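거실 정리 이야기를 조금씩 써 보겠습니다. 한국어가 아직 어색해도 이해해 주세요. (1/8)

저는 Kianoush Bahrami입니다. 한국에 온 지 18개월이 되었고, 이제 집에 작은 물건이 아주 많습니다. 리모컨, 충전기, 건전지, 영수증 같은 것입니다. 매일 저녁 무엇인가를 찾고 있습니다. (2/8)

그래서 9월부터 규칙을 하나 만들었습니다. 자기 전에 20분 동안 바닥에 있는 물건을 바구니에 넣습니다. 종류를 나누는 일은 다음 날 아침에 합니다. 밤에는 생각하지 않고 넣기만 합니다. (3/8)

바구니는 구멍이 있는 플라스틱이 좋다고 생각합니다. 안에 무엇이 있는지 옆에서도 조금 보이고, 먼지가 쌓이면 물로 씻을 수 있습니다. 손잡이가 양쪽에 있으면 옮기기 편합니다. 천으로 만든 것도 써 보았지만 모양이 자꾸 무너져서 저에게는 맞지 않았습니다. (4/8)

테라조 무늬 벽과 대리석 무늬 바닥입니다. 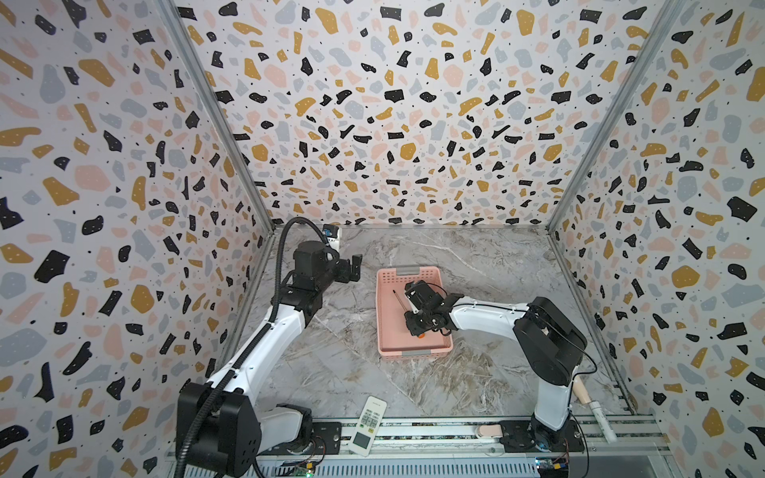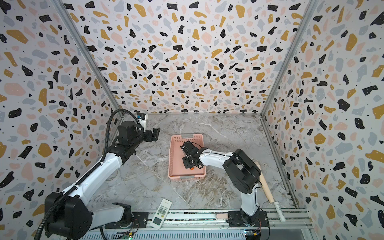
제일 어려운 물건은 리모컨입니다. 에어컨 리모컨은 여름에 매일 쓰지만 가을이 되면 갑자기 필요가 없습니다. 작년에는 서랍에 그냥 넣었고, 올해 봄에 건전지에서 하얀 가루가 나온 것을 보았습니다. 이번에는 건전지를 먼저 빼고 작은 봉투에 따로 넣으려고 합니다. 봉투에는 "에어컨"이라고 크게 쓸 것입니다. (5/8)

바구니가 가득 차면 하나 더 사지 않고 안의 물건을 줄입니다. 처음에는 Flestow라는 가게에서 바구니를 세 개나 샀는데, 나중에는 바구니를 정리해야 했습니다. 지금은 하나만 거실에 두고 나머지는 친구에게 주었습니다. (6/8)

바닥 무늬가 밝고 복잡하면 작은 물건이 잘 안 보입니다. 나사나 클립은 특히 그렇습니다. 저는 밤에 손전등을 바닥 가까이에 낮게 비춥니다. 그림자가 생겨서 금방 찾을 수 있습니다. (7/8)

아직 해결하지 못한 것은 케이블입니다. 묶으면 쓸 때 귀찮고, 안 묶으면 바구니 안에서 서로 엉킵니다. 좋은 방법을 아시는 분은 댓글로 알려 주시면 감사하겠습니다. (8/8)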